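Tabletop robotics | Papers and preprints

4. Evaluation of the Killus Starter Kit

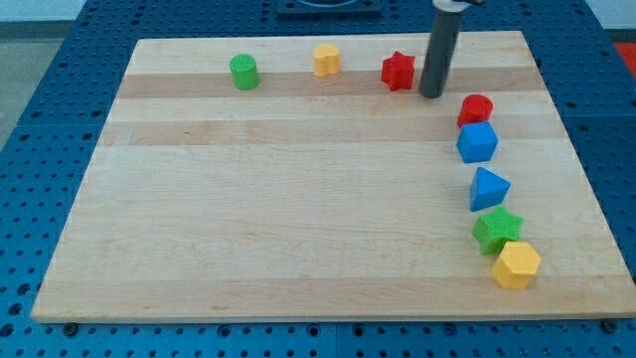
Figure 2. Shape blocks on the maple board, with the finger lowered behind the red star. The perforated table is the one used for every session in this section.

4.1 What was bought, and what was promised

The Killus kit is sold to teaching laboratories as a complete route from unopened carton to published result. Its brochure calls it "ready before your coffee is", and we took this as a testable claim. The kit supplies the control software, a set of ready-made tasks, a calibration routine and a licence for one room. We note the last item without comment, except to say that the licence defines a room over two pages and that our laboratory, having an alcove, required a letter.

The arm, the table and the board were ours already. Killus describes its software as indifferent to the hardware beneath it, and we found this to be so in the sense that it showed very little interest in ours. On first start it asked us to choose our arm from a list, did not list our arm, and offered to continue. The second author, Slaoui, chose the entry nearest in alphabetical order. This is not recommended in the manual, but it worked until the following Wednesday, when an update put the list in order of price.

Two rival products were considered. Histolari sells a similar package by annual subscription and would not quote for fewer than five seats. Sugden offers a cheaper one, which we borrowed for a month and returned in May with a page of notes. Neither was put through the full procedure below, and readers hoping for a league table should look elsewhere.

4.2 Task and procedure

We used the pushing task that the kit calls Tidy. The operator types a short instruction, such as "move the blue cube next to the green star", and the finger is meant to slide the named block over the board until it sits beside the other. Nothing is gripped or lifted. A single rod does the work, in the manner of a diner moving peas, and the difficulty is much the same: a block pushed off centre turns, and a block pushed among its neighbours takes the neighbours along.

The blocks come in four colours, two shapes to each colour, so that no instruction can be carried out by colour alone. "The red one" is ambiguous by design. The kit's own sample instructions include "push the red one", and we left this in.

Each trial began with a layout set by hand from a printed card. Some cards spread the blocks widely over the board. Others, which we called crowded, kept most of them close together along one side, as in Figure 2, where five pieces run down the right of the board from the red cylinder to the yellow hexagon. Crowded cards were disliked by the software and by the person setting them out.

We ran 500 trials. Of these, 200 used the kit exactly as delivered, with its factory settings and whatever it had decided our arm was. The remainder were run after the calibration routine had been completed to the software's satisfaction. A trial was scored as a success if the two named blocks were touching, or near enough for Chraibi to slide only a sheet of card between them, when the software announced that it had finished. Announcements made before any movement had taken place were scored as failures, although the software's own log takes a more generous view.

4.3 Calibration

The routine asks for the finger to be brought down at several points on the work surface while the user confirms each on screen. The manual allows "a few minutes". Our first attempt took a morning. The delay came mostly from a dialogue box that asks whether the surface is flat and accepts only "Yes" and "Help". Help opens the page on which the question is asked.

Once through this, the results were good. The finger came down where it was told, and kept a steady height as it travelled, a thing it had not done under the factory settings. We would go so far as to say that the calibration routine is the best part of the product, and that it deserves to be found somewhere other than the third submenu under "Appearance".

4.4 Findings

With spread layouts and a calibrated arm, the kit did what its makers say. Pushes were short and straight, and the software was sensible about going round a block that stood in the way. Cylinders gave the least trouble. The stars were awkward, as the rod tended to settle between two points and then lead the piece off in a direction of its own choosing, but the software usually noticed and came at it again from another side.

Crowded layouts were another matter. Asked to fetch a block from the middle of a close group, the kit favoured going straight through. It would deliver the right piece to the right place and count this as a success, as did we under the rule above, while the rest of the group lay about the board like skittles. We regret the rule. A second score, counting any unnamed block that had been disturbed, was added too late to be applied to the factory-settings trials and is therefore reported only for the calibrated ones.

The instruction "push the red one" produced a different response almost every time. On occasion the kit chose the star, on others the cylinder, and once it pushed the yellow hexagon with what we can only call conviction. At no point did it ask which was meant. Sugden's package, in our month with it, asked every time, including when we had told it.

Support was prompt. Killus answers messages within the hour and closes them within the next. Our report on the update was marked as solved by the advice to choose the correct arm from the list.

4.5 Value to a small laboratory

For a group with a table and an arm already in place, the kit saves real work. Slaoui's estimate is that writing the same pushing task from nothing would have cost us a term, and she has since withdrawn her earlier remark that she would have preferred it. The ready-made tasks are well chosen and the log files, once their optimism is allowed for, are clear and complete.

Against this stand the room licence and an update policy that treats a working set-up as a problem awaiting attention. We advise switching automatic updates off, and we advise checking the following day that they have stayed off. Groups that need careful handling of crowded scenes should wait for the next release or budget for their own planner. We used Skumik, which bolts on without fuss and is the subject of Section 5.

We use cookies to remember your reading preferences. Accept all | Manage settings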